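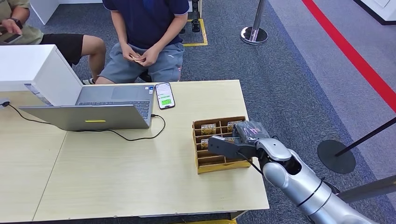 Small Packets, Slow Arm: Kitting Work Changes Hands at Kyriakidis

The order sheet for a Kyriakidis sample kit runs to one page. It names the packets, the slot each one goes in, and the way it should face. For most of the company's time in Prurville, that sheet was taped to the wall over a packing table, and a person with a tray of packets on one side and a cardboard organizer on the other worked down it from top to bottom.

The sheet is now a file. A robot arm at one of the tables reads its slot positions from that file, picks up a packet, carries it over the organizer and lowers it into a compartment. The staff who used to do this by hand sit within reach of the table for much of a shift and handle what the arm does not.

Kyriakidis packs sample kits for other companies: small packets of tea, seasoning, hardware, cosmetics and whatever else a sales representative may want to hand across a counter. The runs are short. A typical order is 900 kits, and two orders in a row seldom use the same packets. This has kept the work manual. Fixed packing machines pay off on long runs of one item, and changing one over for a run of this size takes longer than packing the run by hand.

"We priced a fixed line twice," said Sotiris Manolakis, the operations manager. "Both times the changeover killed it. You would spend the morning setting up and the afternoon packing, and then you would take it all apart."

The arm was installed in October through Skiltell, an integrator that leases equipment by the month and writes the control software, which it sells under the name Brollus. Changing to a new kit means loading a new slot file, teaching the grip for each packet type and running a trial tray. Manolakis puts the changeover at 99 minutes on the first kit the company tried. He gave no figure for later ones and said that it depends on the packets.

The grip problem

Packets are harder to handle than boxes. A sealed box has flat sides and a known width. A packet in clear wrap has loose edges, a surface that slides, and a center of mass that moves when the contents settle. Gripped too lightly, it rotates. Gripped too firmly, the wrap creases, and the customer sees the crease.

Compartment organizers add a second constraint. The slots are cut close to the size of the packet so that the contents stand upright in transit. The gripper fingers need clearance on either side of the packet at the moment of release, and in a corrugated grid the walls can bow by the thickness of the board. If the arm lowers a packet slightly off center, the bottom edge catches the wall and the packet folds over.

Skiltell's answer was to have the arm approach from straight above, stop short of the slot, and make the last part of the move at reduced speed. It also asked Kyriakidis to change the order of filling. People tend to fill a grid from the near edge outward, since that is how an arm attached to a shoulder reaches. The robot now fills in an order chosen to keep its fingers away from packets that are already standing. To a person watching, the sequence looks scattered, with a packet near the middle, then one well off to the side, then one in a row nobody would have started with.

Eftychia Dimitriou, who leads the packing crew, said the sequence bothered people more than the arm did. "You look at a half-full tray and you can't tell what's missing. With ours you could. Everything behind your hand was done."

Her crew asked for a change, and got one. The laptop at the table now shows the grid with filled slots shaded, and the same view can be opened on a phone. Before that, anyone who took over a tray in the middle of a run had to compare it with the sheet.

What the crew does now

Three people used to be assigned to the kitting tables on a short-run order. Kyriakidis now assigns two when the arm is running. The third position moved to receiving, where Dionysis Zacharopoulos had been asking for help with incoming cartons. The company says no one was let go. Dimitriou confirmed this, and added that an opening created by a departure in the spring had not been filled.

The two who remain have a different kind of shift. They load the feed tray, clear misplaced packets, swap organizers and inspect. Between those tasks there are stretches with nothing to do but wait and watch. Dimitriou describes this as the largest change, and one for which the company had no plan.

"When you pack by hand, your hands are busy and your head is free," she said. "Now it's reversed. You have to pay attention and you have nothing in your hands."

Fotini Katsaros has packed at Kyriakidis longer than anyone else on the crew. Her wrists hurt less, she said, and she no longer tapes her thumb. She also said she is more tired at the end of a day spent beside the arm than after a day at a manual table, and that she had not expected this. She has asked to alternate, and the schedule now has each person change places at the midday break.

The crew was also given chairs. The old tables were worked standing, with foam mats. Sitting was first permitted at the robot table only, and for several weeks that made it the preferred assignment regardless of what anyone thought of the machine. Chairs have since been approved for the manual tables on orders where the trays are small.

Pay was raised at the robot table after some argument. Manolakis at first classified the position as monitoring, which at Kyriakidis carries the same rate as packing. The crew's position was that teaching a grip is setup work, and setup work is paid at the higher rate. The two sides settled on the higher rate for the person who does the teaching and the base rate for the other. Katsaros thinks the split is wrong and that both should get it, as both end up doing the teaching.

Speed

The arm is slower than a practiced packer. Neither Manolakis nor Skiltell disputes this. Socorro Quintero, the Skiltell engineer responsible for the site, said that raising the speed is possible and that she has declined to do it while people are reaching in to change organizers.

"The move over the tray could be faster today," Quintero said. "The move into the slot could not. That part is limited by the cardboard."

The case for the lease rests on hours instead. The arm can keep going through breaks if the feed tray is full, and it does not slow down in the last part of a shift, when hand-packing error rates at Kyriakidis have always gone up. Manolakis compares whole shifts and says the output of the robot table is now close to that of a manual one. Dimitriou's view is that the comparison leaves out the time her people spend on trays the arm got wrong, which is logged under inspection.

Both of them want the logging changed. Quintero has added a button to the Brollus screen that the crew presses when they correct a packet by hand. It records the slot number and the packet type. Early entries showed that faults gathered in the slots along one side of the grid, where the organizer had not been pushed fully against its stop. A strip of angle stock screwed to the table fixed most of those.

Next orders

A second arm is under discussion. Manolakis would like it for the hardware kits, in which the packets are heavier and hold their shape. Dimitriou has asked that it wait until the crew has a written procedure for handing over a tray in mid-run, and that the people who will work beside it take part in choosing the table height. Quintero supports both requests.

Zacharopoulos, for his part, would like to keep the extra person in receiving. Cartons from suppliers come in mixed sizes, often with the packets tipped sideways, and the feed tray needs them all facing one way. That sorting is still done by hand. On a heavy order it starts at 6 a.m., an hour before the arm is switched on.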